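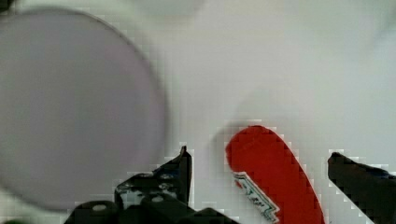

January 8, 2026

Well, I have tickets! Two of them, for the Kudevus show at the Taltusier, and I'm still a bit shaky as I write this (it may be the coffee). Marion Rutherford called me at six minutes to the hour and said get on the site now, so I did, with one sock on and my toast going cold, and there were already 330 people ahead of me in the line. I watched that little bar crawl along for ages and talked to it out loud, I'm afraid.

They came to 50 dollars each, up in the balcony, and I don't mind the balcony one bit. I was up there for Lund last time and you could see the drummer's hands the whole night.
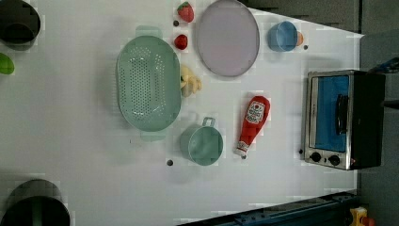 Later, after supper

Đạt Ung stopped by to borrow the ladder and stayed to hear the new Kudevus record, both sides, and then the slow song again. He says Drevameo are opening, and he'd go for them alone, so now I feel a little guilty about that second ticket, which I promised to Marion back before Christmas. He's going to try for a return at the box office. I do hope he gets one, and we could all ride in together and eat somewhere first, maybe the noodle place if it's still open.

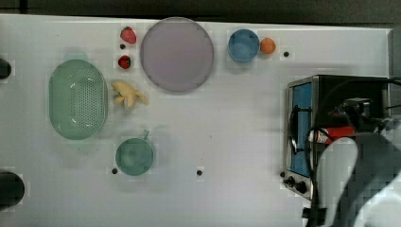

Green colander and the two toy strawberries.

Must remember to ask Marion what time the doors open, and to find my good earplugs.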